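Week 5 notes: teaching a policy with a gripper you hold in your hand

Okay, picking up where we ran out of time. We'd gotten as far as the bad news about teleoperation, that it's slow and the robot never leaves the lab. So the next idea is to leave the arm at home and carry only the gripper. You mount a camera on it, squeeze the fingers yourself, do the chore, and save the video along with the hand path and the finger opening. I love this method (you'll notice), but it has holes, and we'll get to them.

What the policy sees is the wrist view. It never gets a nice wide shot from the corner of the room. The fingers sit in the same spot in every demo, and everything past them changes from home to home.
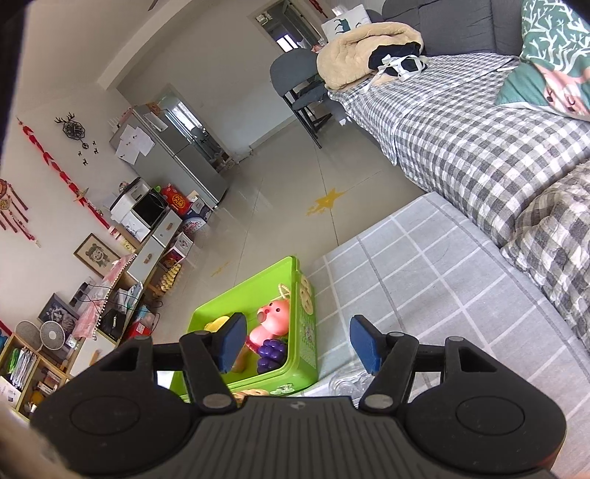 Kiran Lodhi

Look at how much living room gets in! The things we'd want the policy to care about are the two blue finger pads and the green tray with the toys in it, the pink pig and the purple grapes. But the sofa is in view too, and the fridge, and the star stickers on the floor. Train in one room only and the network is free to lean on any of that. Notice also that the left pad partly hides a yellow toy. Keep that in mind for the section on memory, where one view at a time isn't enough.

Now the numbers from the Atwood set, which is the one you'll use for homework. It has 3,052 demos in all. Geeta Kaushik trained one policy on 300 demos from a single home and another on 300 spread over many homes, same network, same training time. In a new home the mixed one won easily, and I'd have bet on a closer race. Akash asked last time if more demos from the single home would close the gap. She tried 447. It helped a little, in that same home, and did next to nothing elsewhere.

Two holes, as promised. People move faster than our arm can, so you have to slow the path down before replay. And a person's wrist will happily go places the arm can't reach, so some demos get thrown out.

For Tuesday: read the Thakur chapter up to the part on delay, and do problem 2. Bring your plots, even ugly ones.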